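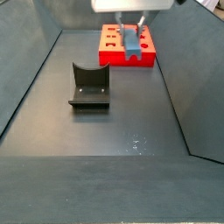
A shape sorter has exactly one afternoon in it, a reader wrote to me in November, and after that it's a doorstop. Well! I have thought about that email while brushing my teeth, while driving, and once in the middle of a dentist appointment, and I still don't agree. So this page of the gallery is for the sorters, and for everybody who ever tried the same block in the same wrong hole nine times in a row.

If you're new, this is the old toy corner of my site. I pick up sorters, stackers and pegboards at yard sales and swap meets, clean them up, play with them way more than an adult should, and then put them here with a line or two each. The whole gallery has 384 entries now and the sorters have finally gotten their own page (the pegboards are next, be patient with me).

RED BASE, BLUE BRIDGE
Blue bridge block right over the front edge of the red base, two little legs pointing down. I love this color pairing, it's so plain and so loud at the same time, and against all that slate gray the red practically hums.

Look at the top and you get a nice mix of openings too: a round one, a cross or maybe a star (I go back and forth), an arch near the front, and slots behind it. My money for the bridge is on the arch or that pair of short slots, depending on whether you think of a bridge as an outline or as two feet. Try both before you write to me!

A FEW NOTES ON BRIDGES
Bridge blocks are my favorite piece in any sorter and I'll tell you why. A round peg doesn't care which way you turn it. A square gives you four chances. But a bridge has an opinion. Lay it flat and you need an arch. Stand it on its legs and you need two holes side by side. Turn it a quarter of the way and you've got a plain rectangle and you feel like you've discovered fire.

The Boncombe sorters (the ones with the rope handle) came with two bridges, a fat one and a skinny one, and the fat one would go in the skinny one's hole if you leaned on it. Getting it back out was another story. I have one with a bridge still stuck in there from before I bought it, and I've decided it lives there.

Plaltis made the bridges with rounded corners, which are lovely in the hand and terrible for sorting, they rattle around in any opening you offer them. Still, if you find a Plaltis set with all the pieces, grab it. Mine weighs 335 grams on the kitchen scale with everything inside, and if yours is a lot lighter you're probably missing the cross.

ON CROSSES AND STARS
This comes up in my inbox constantly. A cross has four arms, a star usually has five or more, and when the edges get soft from years of little hands, good luck. The Liepiņa catalog I have listed number 303 as "star" and the drawing next to it was a cross. Just a cross! So if you've been calling yours the wrong thing for years, you're in good company.

The easy test is to set the block flat on paper, trace around it with a pencil, and count the points on the tracing. It's much clearer than staring at the block.

CLEANING
Warm water, a drop of dish soap, a soft toothbrush for the corners of the holes. Please don't soak wood ones. For pencil marks on painted pieces I use a white eraser and go slow. Crayon inside a slot is a pain, and what works for me is a popsicle stick wrapped in a damp cloth.

STORING
I used to keep every set in its own bag and then I never played with any of them. Now the loose blocks are all in one big cookie tin, 87 of them at last count, and the bases sit on a shelf above it. Yes, it means digging. Digging is half the fun, and I've found out some very odd things about which blocks fit into which other company's holes. A Fomo triangle drops through a Boncombe square like it was born there.

STILL LOOKING FOR
The yellow half circle from the small Fomo set (the one with the sliding lid, not the drawstring bag).
Any Liepiņa base with the lid still on it.
A spare Plaltis cross. I have extra cylinders to trade, so many extra cylinders.

COMMENTS

We had a red one when I was a kid and my brother posted a half-eaten cracker through the round hole. It was in there for years. Great page!

Can you do one on the sorters with the little doors and keys? I've got two and neither key fits anything.

Reply: Oh I would love to. Send me pictures of the keys, flat, next to a ruler, and I'll see what I have in the drawer.

Team two feet here. A bridge goes in legs first, that's what the legs are for.

Reply: Noted, and you're going on the list with the others. The arch people are ahead for now.

Page last changed 27/11/2021. The pegboards are coming as soon as I find the box.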